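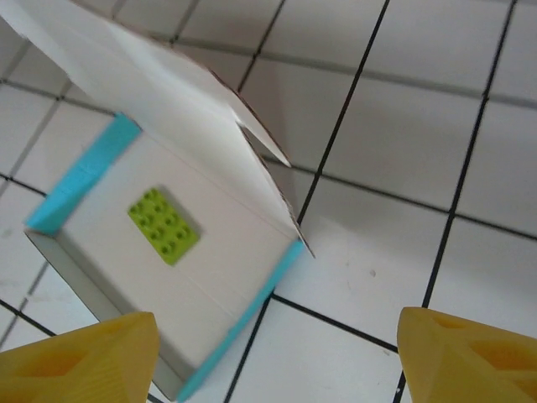
*The little white box, lid up, with its turquoise trim.*

The parcel reached Marsden on the day of the regatta, when every soul in town was down at the harbour shouting at boats, so Nélida had to sign for it herself, with jam on her fingers.

"It's from Vilireo!" she called up the stairs. "It's from your aunt!"

Huiling came down two steps at a time. She had waited since September for this, and she'd written more than 1000 words in her last letter asking (begging, really) for just one of the whistles.

"Don't shake it," said Nélida.

"I wasn't going to shake it."

She shook it. Something inside went *tock*, a lovely round sound like a pebble dropped down a well, and they both laughed out loud.

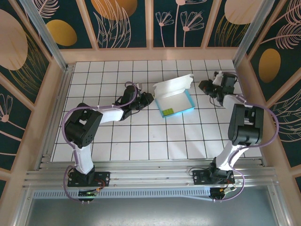 They took it out to the back step, where the light was glorious and the gulls were making a terrific racket over the chimneys. Up on the hill you could hear the band trying the same march again, faster this time, and much better for it.

The whistle was smaller than Huiling had dreamed - hardly longer than her thumb - and so smooth! She blew. Nothing. She blew again, harder, and every gull on the roof went quiet at once.

"Oh," said Nélida.

One by one they came down, along the gutter, along the wall, along the washing line, until the yard was white with them, all looking at Huiling.

"What do I do now?"

"Well, say something to them," said Nélida, wiping her hands on her skirt. "Go on, quick!"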